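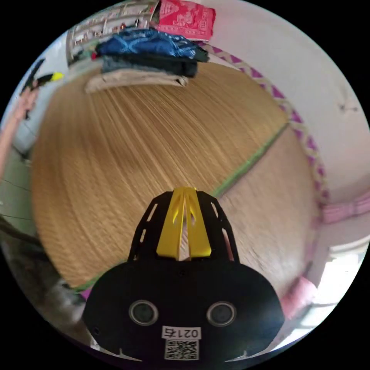 Hi Syafiqah,

You asked for an update before the November check-in, so I've put the kettle on and I'm going to try to get it all down in one go. Money stuff is toward the end if you want to skip to that first (I would).

The record is moving! When I last wrote to you we had demos and a lot of arguments about tempo. Now we have 11 songs picked, seven of them tracked all the way through, and two more that only need vocals. Qistina Wattimena has been singing better than I've ever heard her, and I've been playing guitar behind her for a long time. We did the ferry song in one pass, voice and guitar in the same room, and left it alone. There's a chair creak in the second verse and it's staying.

The two we haven't started are the long one with the accordion part and the lullaby Qistina got from her grandmother's side of the family. The lullaby is slow going for a good reason. She has three versions of the words from three different aunts and they don't agree on the last verse, and she doesn't want to pick one until she's had everybody on the phone together. I told her to take the time. It may push us back a little, and I'd sooner tell you now than spring it on you later.

We switched studios, which you know from my panicky email. Kevmont double-booked us for a whole week and gave back the deposit without a fight, so no hard feelings. We're at Benmoussa now, which is smaller and has a much nicer piano, and they let us start at 8 in the morning before the street gets loud. The day rate is a bit higher. We've made up for it by working faster, mostly because there's no couch.

Shows: we've played four of the six that were in the proposal. The best night by a mile was at Grirari, where we had 52 people in a room that I think was built for fewer, and they sang the chorus of the harvest song back at us without being asked. I got a little choked up and missed my cue. The worst was the library one, where the heating was so noisy we moved everyone into the children's section and played without mics – and then that turned into a pretty good show too, so maybe worst isn't the word. The last two are booked, and I'll send you the flyers when they're done.

The school workshops have been harder. We promised three and we've done one. The second school changed its music teacher midyear and the new one hasn't answered me, so I'm talking to another school across town. The one we did do was a blast. The kids wrote a verse about a lost bus pass and Qistina has been humming it ever since.

OK, money. We've spent what we planned on recording, plus $900 that wasn't in the budget. Most of that is the Benmoussa rate, and the rest went to fixing the pickup on my guitar, which quit on me the night before a session. I'd like to move that amount over from the printing line. We had planned on a thick lyric booklet, and I think we can do a thinner one and put the translations on the website. We'd still press 100 copies on CD to sell at shows, same as before. Could you let me know if you're OK with that? I haven't ordered anything from Clonura yet and their quote is good through the end of the month.

Next up: vocals on those two songs, the accordion player on Tuesday, then the aunts. I'm hoping to send you rough mixes of the first seven by the time we talk. They'll be rough, the bass is way too loud on most of them, but you'll hear where it's headed. Receipts are in the shared folder, sorted by date except for the parking ones, which are in a pile on my desk and will get scanned this weekend.

Thanks for being so patient about the studio mess. Call me any afternoon if something in here doesn't make sense.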